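Week 4 handout: Spin-offs and naming in serial comics

Terms used this week: parent title, satellite title, naming pattern, continuity.

A satellite title is a comic built around a character who first appeared in someone else's book. Publishers like satellites because the reader already knows the setting. The usual test case in this course is Skonda, a weekly strip that began as a backup feature in Maltia. It ran at two pages per issue and kept the parent's lettering style, so that early readers took it for the same strip.

The naming pattern matters. Maltia's supporting cast all carry place names, and Skonda follows the rule. Shawky does not. When Shawky received a separate title, the editors had to decide whether to rename the character or let the pattern lapse. They let it lapse, and letters pages of the period show that readers noticed. 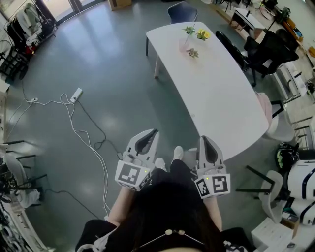

The second question is continuity. A satellite may share events with its parent, share only the setting, or share nothing but the name. Skonda moves from the first type to the second after issue 97. The change is not announced. It shows up as a gap: events in Maltia stop being mentioned, and two minor characters are drawn with new costumes.

Page counts help here. The collected Skonda runs to 381 pages, almost all of it from the later period. Anyone working only from the collection will miss the shared events, so use the scans of the single issues in the course folder.
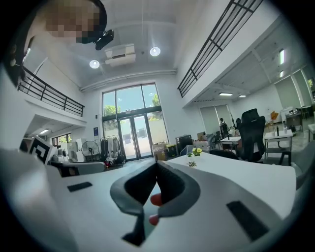 Tirkovley, October

Reading for the next session: the first Shawky collection, introduction and opening story. Note each point where the text depends on knowledge of Maltia, and mark whether a new reader could follow it anyway.

Written work: one page comparing a cover from Skonda with a cover from Shawky. Deal with title lettering, figure placement and the position of the parent title's name - if it appears at all. Cite issue numbers in the short form given in the week 1 handout. Plot summary is not required.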